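# Teaching a Gripper by Hand: A Talk With the Makers of the Dinsa Kit

The Dinsa hand-held gripper kit has been on sale from Garkow since February, and I have wanted to talk to its lead designer ever since a lab down the hall from us bought one. We met on a Sunday at the Hirkthorpe workshop, where the kit is put together and where every unit gets a trial run before it ships.

The idea is simple enough. You hold the gripper yourself, do a job with it, and the kit records the motion so a robot arm can be trained on it later. I asked why anyone would do this by hand when they could steer the arm from a controller.

"Speed, mostly," the designer said. "And feel! When you close the jaws on a bottle yourself, you know right away if you came in crooked. With a controller you're guessing through a machine. I can bring in somebody who has never touched a robot, and before lunch they're doing decent grasps."

Most of the body is printed, which keeps repairs cheap. The designer is proud of that, and told me the finger plates went through 13 versions before one of them stayed. Early ones bent. A later one held up fine but was so thick it couldn't get under anything flat.

"People always ask for soft pads first thing," the designer said. "Try it without them for a week. Pick up a plastic bottle, set it down, pick it up again. You'll learn more about your own wrist than you want to." 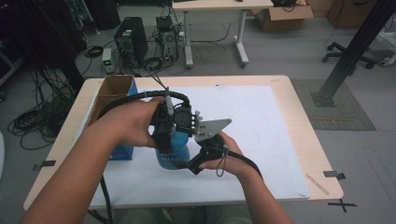
"I use both hands for a lot of it, by the way. One on top, one underneath near the jaw. The manual shows a one-handed grip and that works for short sessions, but after 35 minutes your forearm starts to complain, and then the data gets sloppy. So I tell buyers to switch grips early and take breaks."

I brought up the cables, my one real gripe with the unit our neighbors have. The designer laughed and agreed. A wireless version is being tested with a customer in Flesstead, but it drops readings now and then, and the team won't sell it until that stops. For now the advice is to route the sleeve over the back of the hand and leave plenty of slack.

How much recording does a buyer need? For one simple task, the designer likes to see 1,000 tries, though a group in Flesstead got useful results from far fewer by moving the object to a new spot every time — a trick that has now gone into the manual, on page 66.

I got to try it before I left. My first few grasps were awful and I didn't want to give it back. The next batch of kits leaves Hirkthorpe once the new jaw screws arrive.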